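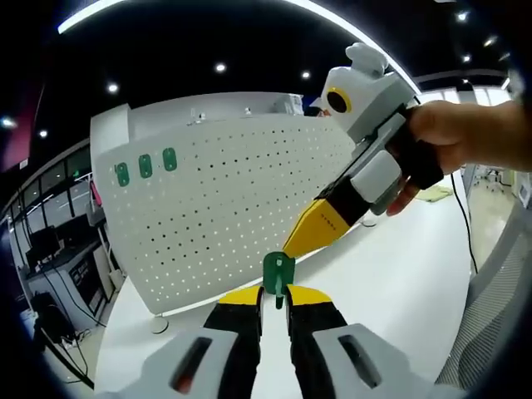

Kim, Colorado — December 17, 2019

Vernex Curved Perforated Bench Panel
Made to order by Galen Bench and Partition

The Vernex is a curved white partition panel for worktables. It carries a regular grid of small holes over the working area and stands on or behind the tabletop, with the concave side normally facing the person at the table. It divides one work position from the next, gives a plain white background for handling small parts, and takes hooks, clips and shallow trays. The photo has the white panel behind a white tabletop, with a small green plastic piece in front of it at working distance.

This page covers the standard width only. Drawings for the half-width version are sent on request and will be added here in March.

Dimensions

Width along the face: 1,104 mm
Width end to end, measured straight across: 1,090 mm
Height: 576 mm
Radius of curve: 2,000 mm
Depth of curve at center: 76 mm
Unperforated margin, all sides, to center of first hole: 30 mm

The radius is measured to the concave face. The depth of curve is the figure to use when checking whether the panel will sit on a given table without overhanging the back edge. Allow a further 40 mm behind the panel for the clamp body if the panel is mounted on the rear edge.

Hole pattern

Pitch: 12 mm, both directions
Rows: 44
Columns: 88
Holes per panel: 3,868

The four corner positions are left blank for the mounting points. The horizontal pitch is measured along the face and not across the opening, so accessories with two pins wider than six columns should be ordered in the curved version. A straight two-pin rail will go in at six columns or fewer. Wider than that, the pins bind on the concave side, and on the convex side the rail stands off in the middle.

The pattern is the same on both faces. Hooks may be fitted from either side, but two hooks cannot share a hole. Where two work positions are back to back and both sides will be loaded, we suggest that one side use odd rows and the other even rows. Row 1 is the top row.

Loading

Maximum load per hook: 6 kg
Hooks at or below row 30 may be loaded to the full figure. Above row 30, use half. The panel is a divider first, and a heavy tool hung high on it will make it lean before anything comes loose.

The hook figure assumes a two-pin hook seated fully, with the load within 50 mm of the face. It does not apply to single-pin clips, which are intended for labels, work cards and light cable. Do not hang monitors or monitor arms on the Vernex.

Mounting

Three methods are offered.

1. Gultodex edge clamp. Two clamps per panel, one near each end. Suits tabletops from 18 to 40 mm thick. The jaw opens from below, and the clamp needs 60 mm of clear underside from the table edge. Tables with a rail or apron set closer than that need the foot.

2. Gultodex foot. Two feet per panel. The panel stands on the tabletop and can be moved by one person. Hooks are limited to half the listed load throughout when feet are used, whatever the row.

3. Through-bolt. Two bolts per panel through the tabletop. A drilling template is included. The template is curved to match the panel and is marked FRONT on the concave side; check this before drilling.

Clamps and feet fit the lower corner mounting points and can be exchanged later without changing the panel. The upper mounting points are for joining panels and for the top shelf.

Joining panels

Panels join end to end with a pair of link plates. Two panels joined concave side in give a continuous curve around one wide table. Two panels joined with opposite curves give an S, which puts neighboring positions on opposite sides of the line and uses less floor width than a straight row. The S arrangement needs a clamp or foot on both sides of the joint. A continuous curve needs one only.

Link plates lie flat over the margin and do not cover any holes.

Surface and background use

The standard finish is white, without a printed scale or row numbers. Numbered strips are available for the left and top margins and can be removed. We left numbering off the panel because most customers use it as a visual background, and markings near the part get in the way during close work.

Small saturated parts read well against the white face. A green plastic tag, clip or housing can be followed by eye from one side of the table to the other without trouble. White and very light parts are harder, and for those a plain insert can be hung from row 1. The insert is available in mid gray only. It covers the central 60 columns.

The holes show as dark points when the space behind the panel is darker than the work area. If a light is placed directly behind the panel the holes become bright instead, and at the 12 mm pitch this is tiring to look at for long periods. Place task lighting on the working side, above head height, or fit the insert.

Parts retention

The panel stops parts from rolling off the back of the table when it is clamped or bolted. It does not seal against the tabletop. With clamps the gap under the lower edge is 2 mm; with feet it is 9 mm. Parts thinner than the gap can pass under. A lower lip is available for both and pushes on from the working side.

Cables

Any cable lying on the tabletop should be led around the end of the panel or through the cable notch on the foot. The holes are not sized for cables and should not be drilled out to take them. Where a corded hand tool is in regular use, put a single-pin clip at row 40 or lower on the side of the working hand, and leave enough slack between clip and tool that the cord can lie on the table without pulling.

Cleaning

Dust with a dry brush, working from the top row down. For marks, use a damp cloth and a mild dish detergent, then a second cloth with water only. Do not soak. Water held in the holes leaves a ring when it dries, so run a dry cloth over both faces afterward. Solvents, scouring pads and melamine sponges will dull the finish and are not covered under the warranty.

Labels with permanent adhesive should go on the margin — residue on the perforated area is slow to remove because it collects at the hole edges.

Included

One panel
Four mounting point covers
One hook test strip, three holes, for checking accessories from other makers
One set of assembly instructions

Not included

Clamps, feet, bolts, link plates, hooks, trays, inserts, lower lip, numbered strips, tabletop

Accessories

Two-pin hook, short
Two-pin hook, long
Single-pin clip, bag of 12
Tray, shallow, straight back, six columns
Tray, shallow, curved back, 12 columns
Gray insert
Numbered margin strips, left and top
Lower lip for clamp mounting
Lower lip for foot mounting
Link plates, pair
Top shelf, curved

Trays are counted by the number of columns between their outer pins. The tray body is wider than this by one column on each side. Two trays placed next to each other need three empty columns between their outer pins. On the previous version of this page the figure was given as two, which was an error.

Compatibility

The Vernex does not accept hooks made for one-inch pegboard. Some square-pitch metric accessories fit, and the test strip is supplied for this purpose. An accessory fits if both pins seat fully by hand, without tapping. If it has to be forced it will mark the finish on the way out.

Panels made before the change to corner mounting points have center mounting points and cannot be linked to current panels. They can be recognized by a blank area in the middle of the bottom row. Clamps for these are still supplied as a spare part.

Receiving and storage

Panels ship one per carton, standing on the long edge. Store them the same way. A panel laid flat with weight on it may open slightly at the curve, and link plates will then be hard to align. Check the end-to-end measurement against the figure given above before reporting a fault; up to 3 mm either way is within tolerance.

Cartons are not returnable. The inner end caps are, and we are glad to have them back with any later delivery.

Ordering

Order by name, number of panels, mounting method and, for linked panels, the arrangement (continuous or S). A hand sketch with the table dimensions is sufficient for us to check clearances. For through-bolt mounting, state the tabletop thickness so that the right bolts are packed.

Questions on layout, loading and older panels go to Danuta Zalewska, technical desk. Include the label number from the lower margin of the panel if you already have one. Replies on linked layouts usually take two working days, longer if a drawing has to be made.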